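Galleries > Interiors > Small rooms

Pattern on Pattern: the Window Bed

By Mahnaz Shokri, August

I keep hearing that you can mix any prints you like as long as you're brave about it. I don't buy it. Bravery is cheap when a cushion costs less than lunch, and most of the "fearless" bedrooms sent to this page look like the sale bin at Golestani. Kourosh Nikzad, who edits these galleries, says I'm too strict. He also sleeps under plain gray.

So, a bed under a window, with zebra-like stripes, a duck and a sheet covered in 福 characters. By my rules it should be a headache.

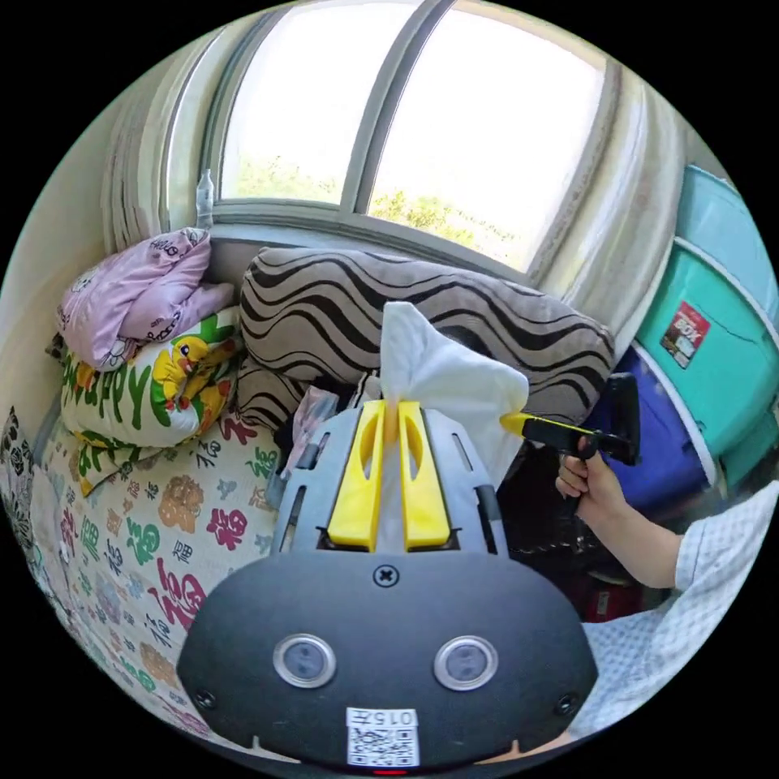 Brown and beige stripes behind a white tissue, with "HAPPY" in green on the pillow to the left.

I'll give the stripes some credit. Two pieces in the same fabric do more than five clever ones that don't match, and the brown is quiet enough to sit near all that red and green. The duck I'm less sure of. A pillow that tells me how to feel before 10 in the morning has a hard job ahead of it, and the light purple blanket with its little cartoon characters isn't helping.

Would I sleep there? Probably. Would I copy it? Ask me after I've lived with one loud pillow for 24 hours.

Related galleries
Ghazal Tehrani: Curtains I Regret
The Derkimska Sofa, 2 Years On
Plain Sheets, Reconsidered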